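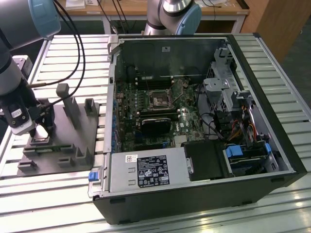 Taking visitors to the Usham open day, what should I ask them to show?

Posted by Tamer Zein, 9 December 2021

I've been volunteered to bring 20 people from our repair club to see the robots at Usham. The programme promises "two arms servicing a desktop computer", followed by biscuits. Has anyone been? Last time I organised an outing we watched a conveyor belt for an hour and I'm still hearing about it. I'd like to know where to stand and whether it's worth the coach fare.

Vija Ķēniņš

Went in October. It's worth it if your lot can enjoy slowness. The computer is a big black tower on its side with the panel off, so you get a proper view of the motherboard and the power supply, and an arm either side of your patience.

Stand on the side where the grey fixture is, the flat one with the posts sticking up. A thin green circuit board strip lies in a slot there, right under the gripper, and that's where you want to be looking. People who crowded round the drive cage saw a great many coloured wires and the back of my head.

Ask them to let a part be put down crooked. Our guide did it for us after some pleading. The arm thought about it for ages, had two goes and then stopped and waited for a human, much like my nephew. It was the best bit of the afternoon and it wasn't on the programme.

Also ask what happens with the cables. We got a long answer with the word "future" in it.

Saulius Toom

biscuits were gone by 2 when I went, go early

Valdis Ots

Mostly agree with Vija, though I'd book the smaller session. With 20 of you half will see nothing but coats. Look out for the socket on the motherboard too, there was no cooler on it and one man in our group explained why to everybody, wrongly, for the whole visit. If you have one of those, put him at the back.

Parking is at the Gezer end and the walk is longer than the map admits.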